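Household Inventory and Storage, Handout 4
Mixed bins: sorting and recording
Clem Ellery, Rimmont Extension Program, September 2018

A mixed bin is any open container holding items from more than one room. Most homes have at least one. The bins used in this unit are rectangular, with tall sides, and each group works from one bin on a table.

Before anything is taken out, write down what can be identified from above. Use the plain name of the item and its place in the bin (front left, back right, center). Leave the use column blank for now.

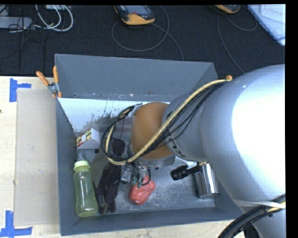

Figure 4.1. Gray bin with mixed household items. Baby bottle in front left corner.

Next, remove the items one at a time and enter each on the Plikberg sheet. A baby bottle goes under Feeding, even if it was stored with tools or toys. Items with no clear category go under Other, up to a limit of 36 lines.

Wipe the bin floor before refilling. Scuffs and scratches are recorded as wear and do not count as dirt.

For the next meeting:
Read Ó Briain, sections 2 and 3.
Sort one bin at home and bring the completed sheet.
Write 100 words on any item you could not place.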